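Tomari Countertop Water Dispenser
Section 4: Placing the Unit, First Fill and Flushing

Read this section through once before you start. The whole job takes most of an evening if you include the waiting time, and the unit should not be used for drinking water until step 14 is finished.

Before you begin

Check that the box for your model contains the base, the upper tank, the lid, the drip tray, two filter cartridges, the tap with its two washers, and the small brush. The brush is packed inside the upper tank and is easy to miss. If the tap washers are not in the bag with the tap, look under the cardboard insert.

Wash your hands before you touch the cartridges. Do not use soap, bleach or vinegar on a cartridge at any time. The tanks can be washed with mild dish soap and warm water.

Placing the unit

1. Choose a spot that is level and out of direct sun. Sunlight encourages algae in the upper tank.

2. Keep the unit at least 20 inches from a stove or other heat source.

3. Check the surface with a level in both directions. A full unit is heavy, and a lean that looks small when the tanks are empty will slow the flow through one cartridge.

4. Set the base down with the tap hole facing the front edge. Leave enough overhang or height for the tallest glass you use.

Note: Natural stone and tile can be uneven even where they look flat. Place the rubber mat under the base on any hard surface, and do not slide the unit once it is filled.
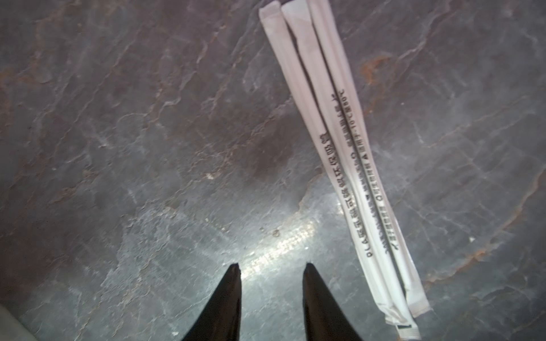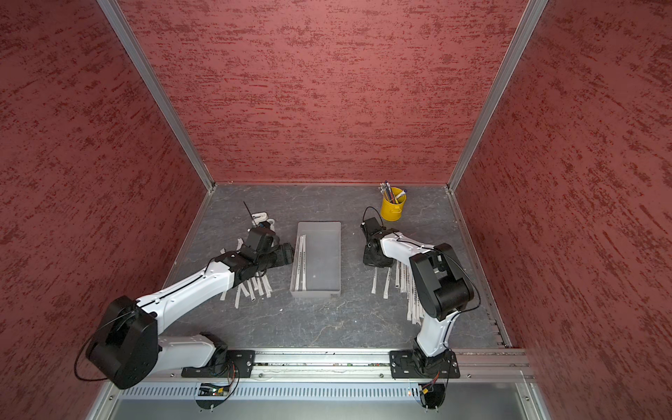
Gerardo Bautista wrote in to say that the mat was not enough on his counter, where one foot of the base still rocked. He cut a second piece from an old shelf liner, put it under that foot only, and has had no trouble with the flow. This is fine as long as the liner does not cover the vent on the underside of the base.

Fitting the tap

5. Put one washer on the tap stem and push the stem through the hole from the outside.

6. Put the second washer on from the inside, then the nut. Tighten by hand until snug, then give it a quarter turn more.

Caution: Do not use pliers. The nut is plastic and will crack, and a cracked nut may not leak until the tank is full.

7. Pour two cups of water into the base and wait ten minutes. Wipe a dry paper towel around the tap, inside the drip tray and under the base. If the towel picks up water, drain the base, loosen the nut, seat both washers again and repeat.

Preparing the cartridges

8. Hold each cartridge under cold running water and scrub lightly with the brush for one minute. The water may run gray at first.

9. Soak both cartridges in a clean bowl of cold water for three hours. They should sink by the end. If one still floats, leave it for another hour.

10. Fit the cartridges into the upper tank with the threaded stems pointing down. Tighten the wing nuts by hand.

First fill and flush

11. Set the upper tank on the base. Fill it with cold tap water to the line and put the lid on.

Caution: Never fill with water above 104 degrees F. Hot water damages the cartridges, and the damage cannot be seen from the outside.

12. Let all of the water pass into the base. The first fill is slow — do not press on the cartridges or tilt the tank to hurry it.

13. Drain the base through the tap. This water can go on house plants.

14. Fill and drain a second time. The third fill is ready to drink. A faint taste during the first few days is normal and will fade.

Cartridge life

Replace both cartridges together after 200 gallons, or sooner if a full upper tank takes more than a day to empty. Write the month on the label inside the lid when you fit a new pair. The replacement part number is 973. Cartridges sold for the older Dutico model have a shorter stem and will not seal in this tank.

If the unit will stand unused for more than a week, drain both tanks, take out the cartridges, and let them dry on a rack away from sunlight. Repeat steps 8 through 14 when you start it up again.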